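Week 4 notes: Fasteners, or why things stay together

Hi all. I talk faster than most of you can write, so these are the notes for Thursday's session with the worked bits filled in. If you were there you can skip to the part on thread pitch, where I got muddled at the whiteboard and Shabnam Sial had to set me straight (thank you, Shabnam!).

Last week we did glue. This week is everything you can undo: screws, bolts, clips, pins. The big idea I want you to carry around is that a screw is a ramp wrapped around a stick. When you turn it you're pushing something up a very long, very gentle slope, and that's where all that squeezing force comes from. A finer thread is a gentler slope, so you turn more and push less.

Now pitch. Pitch is the distance from one thread to the next. If a metric screw says M3 x 0.5, the 3 is the outside diameter in millimeters and the 0.5 is the pitch, so one full turn moves it half a millimeter. What I wrote on the board was two millimeters per turn, which is upside down — it's two turns per millimeter. Please fix your notes if you copied me.

On to heads. Pan heads sit proud of the surface and spread the load a little. Flat heads (countersunk, same thing) need a cone-shaped recess and sit flush. Designers also love to tuck a screw down inside a rim or a hollow, so the outside of the part stays smooth and your sleeve doesn't catch on anything. The price is access, and you'll find out how much you care about that the first time your driver is too short.
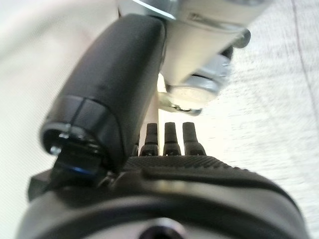
Fig. 4.2. Small silver screw set inside the rim of a hollow black part.

Seams are worth a look too. When you pick up any molded product, run a fingernail along it and find where one piece meets the next. Hawi Wako brought in an old Bruleo hand mixer for this and we passed it around for most of the second hour. The seam tells you where the maker expected the thing to come apart, or at least where it went together, and fasteners are often hiding close by. Check under the rubber feet. Check under the label!

A quick word on torque, and then I'll let you go. Most of what you tighten by hand in this class goes into plastic, and plastic strips. Turn until the head seats, then a little more, and stop. If you're putting a screw back into a hole that already has threads, turn it backward first until you feel a tiny click as it drops into the old groove, and then go forward. I wish I'd learned that one twenty years earlier than I did.

For next time: read the Bhatia chapter on clips and snap fits (it's short, with lots of drawings) and bring one broken thing from home that you don't mind opening. Nothing with a mains plug, please, and no microwaves. Drivers are in room 27 if you want to practice before class. Put them back in size order or I will sulk.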